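Print room and poster studio, Vavholm: walk-through checklist, December

What a good month for this place! The big Fekeo run (800 posters, all hand-pulled) is out the door, and the room came through it in better shape than I'd hoped. Comments are under each item.

**Screens and frames**

- [x] Frames stacked upright, mesh facing the wall
- [x] No split corners
- [ ] Old stencils cleaned off. 2 still have the Wovosa lettering on them. I love that lettering, but please burn a fresh one if we want it again.

**Inks and solvents**

- [x] Lids on, labels facing out
- [x] Solvent cabinet shut and latched
- [x] Used rags in the metal bin
- Comment: the new color-coded labels are great. I found the fluorescent orange in seconds, and it used to take me half a morning.

**Paper cutter**

- [x] Blade guard moves freely
- [x] Both hand buttons needed before the blade drops
- [ ] Offcuts cleared from behind the table. Still a drift of 42-lb kraft back there.

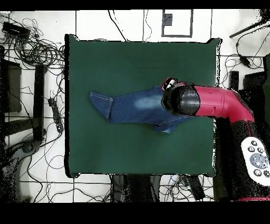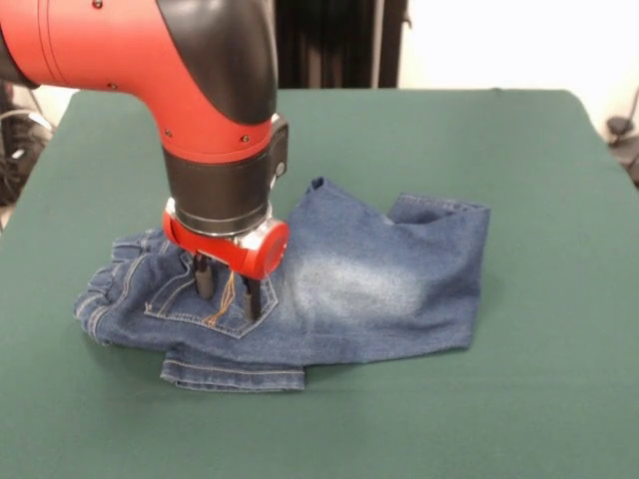
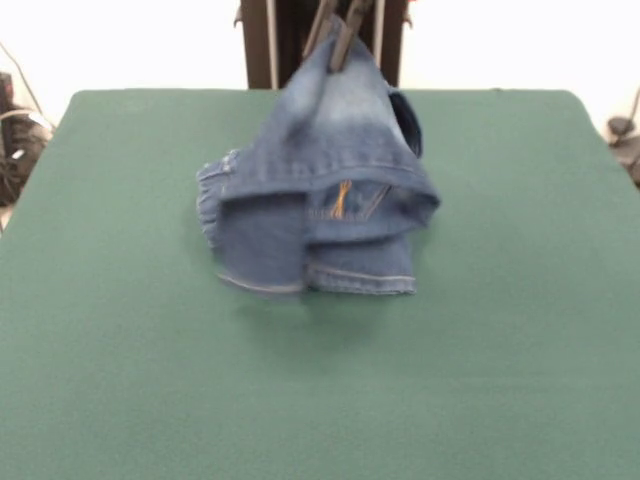

**Drying racks**

- [x] Springs hold, shelves lift one at a time
- [x] Wheels locked
- [ ] Rack 4 leans to the left. Fine for postcards, but keep the big sheets off it until the bracket is swapped.

**Exposure unit and light table**

- [x] UV cover closes all the way
- [x] Cord off the floor
- [ ] Glass cleaned. Tape marks in one corner, and they will show up in fine type (ask me about the Kwiatkowski program cover, where a thin gray line ran straight through the title).

**Exits and walkways**

- [x] Back door opens from the inside without a key
- [x] Extinguisher on its hook, needle in the green
- [x] Exit sign lit
- Comment: the hand-painted floor arrows look wonderful and people really follow them! One more coat near the sink, with grit mixed in this time.

**Still open**

- Bracket for rack 4
- Kraft offcuts
- Glass cleaner and a new scraper
- Nitrile gloves, mediums, we're down to the last box

Next walk-through starts at 8:30 a.m., before the presses get going. Bring a flashlight for the shelf under the sink, I couldn't see a thing back there.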